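El armario que no se tira

En el barrio alto de Drerano quedan 3 talleres de arreglos de ropa. Hace una generación había uno en casi cada calle, a veces en el portal de una vivienda, con un cartel escrito a mano y una máquina junto a la ventana. Los que siguen abiertos trabajan más que nunca. En el mayor de ellos, Plodero, la lista de espera para un cambio de forro llega a las tres semanas, y en julio, cuando la clientela trae los abrigos que no quiere volver a ver estropeados en otoño, se alarga hasta cinco.

El dato sorprende a quien solo mira las tiendas. La ropa nueva cuesta poco y llega a casa en un par de días. Arreglar una cremallera puede salir por la mitad de lo que vale una chaqueta barata, y hay chaquetas que valen menos que la cremallera. Aun así, el taller registró el año pasado 2842 encargos, según el cuaderno donde se apunta cada prenda con su número, el tipo de arreglo y la fecha de recogida. El cuaderno sigue siendo de papel. Hubo un intento de pasarlo al ordenador que duró un invierno.

Los encargos se reparten de manera desigual. Los bajos de pantalón son la mayoría y también lo que menos deja: se cobran baratos, se hacen en un cuarto de hora y casi siempre corren prisa. Después vienen las cremalleras, los codos, los bolsillos descosidos y las cinturillas. De todos los encargos del año, 413 fueron prendas de punto, un trabajo que muchos talleres rechazan y que en Plodero se aprendió tarde, a base de deshacer jerséis viejos para entender cómo estaban montados.

El punto tiene sus reglas. Un agujero pequeño en un jersey de lana se puede cerrar copiando la malla con una aguja de punta roma y una hebra del mismo grosor. Si el agujero es reciente y no se ha lavado la prenda, los puntos sueltos todavía se dejan recoger. Tras un par de lavados la lana se apelmaza y hay que abrir un poco más para encontrar malla sana. La hebra se busca en la propia prenda siempre que se pueda: en la costura interior, en un dobladillo o en el hilo que algunos fabricantes cosen junto a la etiqueta. Cuando no hay de dónde sacarla se va a una caja de ovillos clasificados por tono, que en el taller ocupa una estantería entera.

El color es el problema más antiguo del oficio. Un negro de hace diez años ya tira a verde o a marrón, y el hilo negro recién comprado se ve como una raya. Con los rojos pasa algo parecido. Los granates envejecen hacia el teja o hacia el morado según el tinte, y conviene comparar el hilo con la tela junto a la puerta, a media mañana. La luz de los tubos engaña. En Plodero hay una norma de la casa: ninguna prenda oscura se empieza después de las seis de la tarde.
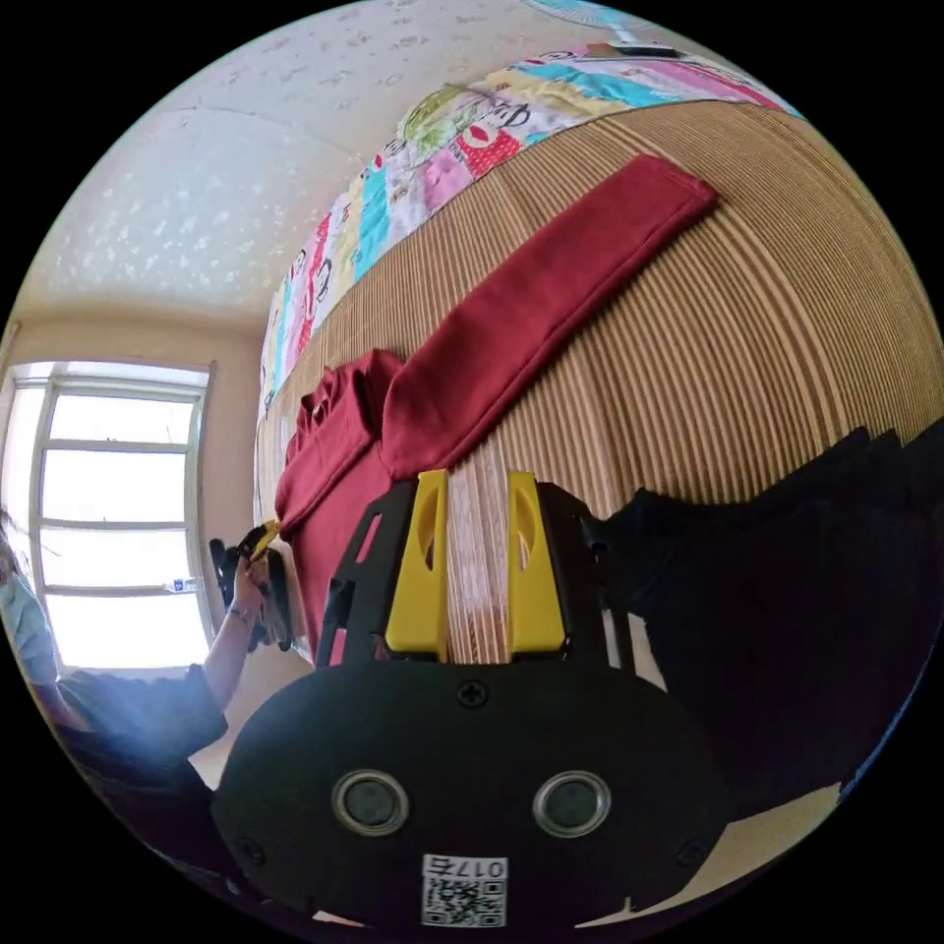 La otra gran decisión es si el arreglo debe verse. Durante décadas la respuesta fue que no. Un buen zurcido era el que no encontraba ni la dueña del abrigo, y las zurcidoras finas, las que reconstruían el tejido hilo a hilo en paños de traje, cobraban en consecuencia. Ahora una parte de los clientes pide lo contrario: un parche de otro color, una rejilla de hilo grueso sobre el codo, una costura que cruce la rodilla del vaquero de lado a lado. En el taller no tienen preferencia. El arreglo visible permite usar materiales más resistentes y se cobra menos, porque lleva menos horas. El invisible exige paciencia y una tela que lo admita. Las viscosas finas, por ejemplo, casi nunca lo admiten.

Gökçe, el segundo taller del barrio, ha ido por ese camino. Ocupa un local estrecho que antes fue mercería y conserva los cajones de los botones. Allí se hacen sobre todo remiendos decorativos y transformaciones: camisas de hombre convertidas en blusas, colchas en chaquetas, vestidos largos en faldas. Dos tardes al mes la mesa de corte se despeja y se enseña a coser a mano. Las plazas se llenan enseguida, con gente muy distinta, desde estudiantes que llegan con una bolsa de pantalones rotos hasta jubilados que nunca habían enhebrado una aguja. Lo primero que se enseña es a rematar. La mayoría de los arreglos caseros fracasan por el nudo, que se suelta en la segunda lavadora y se lleva el resto detrás.

El tercero, Lullska, apenas atiende al público. Trabaja para tiendas de segunda mano y para dos compañías de teatro, y su local, en un semisótano, parece más un almacén que una sastrería. Allí las prendas llegan por sacos. Se separan en tres montones: lo que puede venderse tal como está, lo que merece un arreglo y lo que solo sirve por sus piezas. Del último montón se aprovechan botones, corchetes, cremalleras metálicas, cintas y, si el forro es bueno, también el forro. Lo demás se corta para trapos o relleno. El montón del medio es el que da de comer al taller y el que más discusiones provoca, ya que una chaqueta que necesita una hora de trabajo puede no recuperar ese coste en la percha de la tienda.

Las cuentas son ajustadas en los tres sitios. El alquiler sube, las máquinas buenas son viejas y los recambios escasean. En Plodero la máquina principal lleva más de 80 años en marcha y se engrasa todos los lunes por costumbre, aunque el manual pide menos. Para coser cuero y lona se usa otra, más moderna, que se ha averiado bastante más. Lo que de verdad falta es relevo. Aprender a meter una manga o a bajar un hombro sin que la chaqueta pierda la caída lleva años, y pocas personas pueden permitirse un aprendizaje tan largo con un sueldo bajo. Las escuelas de moda enseñan a diseñar y a patronar; del arreglo se ocupan poco, y quien llega al taller desde ellas suele pasar los primeros meses descosiendo.

Descoser, según se repite en los tres talleres, es la mitad del oficio. Se hace con abridor o con una cuchilla fina, por el lado donde el hilo cede mejor, cortando una puntada de cada cuatro y tirando después del hilo contrario. Si se va deprisa se pica la tela, y un pico en la tela es un arreglo más que no se puede cobrar.

Para quien quiera alargar la vida de su ropa sin pasar por el mostrador, los consejos coinciden. Lavar menos y con agua fría. Cerrar las cremalleras antes de meter la prenda en la lavadora. Secar los jerséis en plano, sobre una toalla. Coser el botón cuando empieza a bailar y guardar los de repuesto en un bote, con un papel que diga de qué prenda son. Y mirar las entrepiernas y los codos a contraluz una vez por temporada: la tela se aclara antes de romperse, y en ese momento basta un refuerzo por dentro.

El precio de ese refuerzo, en cualquiera de los talleres, es el de un bajo de pantalón. Cuando ya hay agujero se duplica. En Plodero lo tienen escrito en una cartulina junto a la puerta, debajo del horario de recogida, que termina a las ocho de la tarde.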